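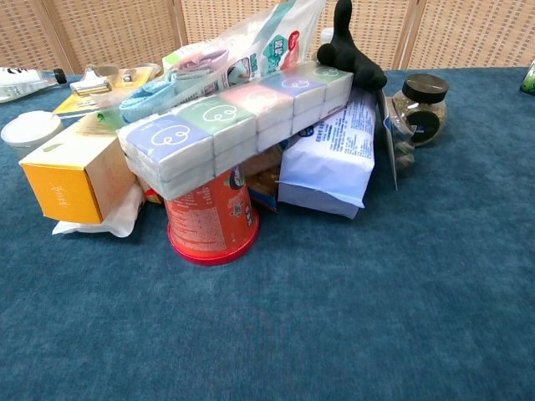

Pliredeck Clutter Kit, club edition

2 min read

Sorting practice set for school robotics clubs and the Drandolwood pick-and-place round. Fits any small arm, Moya base plate included.

What you get: one blue carpet mat, one woven folding screen for the backdrop, printed task cards (100), scoring sheet. Household stuff is NOT included, teams bring there own. Go for a mix. Soft packs, a bottle or two, a jar, small boxes, something rubbery. Tissue multipacks are great, they bend and slide and the arm hates them.

Setup: mat flat, screen up at the back, pile everything on the far half. Keep the near half clear for drop-off. Don't stack neatly. Let things lean.

Beginner cards use single items on bare mat. Cards 25 and up are full pile, no touching between picks. Clear plastic counts as advanced, most student vision code loses it so save those cards for later in the season.

Used by the Lirkthorpe after-school club every Thursday. Their tip was to re-pile between teams, same items, new mess. Seconded.

Mat is spot clean only. Screen folds flat for storage, keep it away from the arm while homing. Spare cards sold seperately.

Item no. 1628. Back in stock September. Club orders, please put your school name on the form.

Contact | © Pliredeck | Back to top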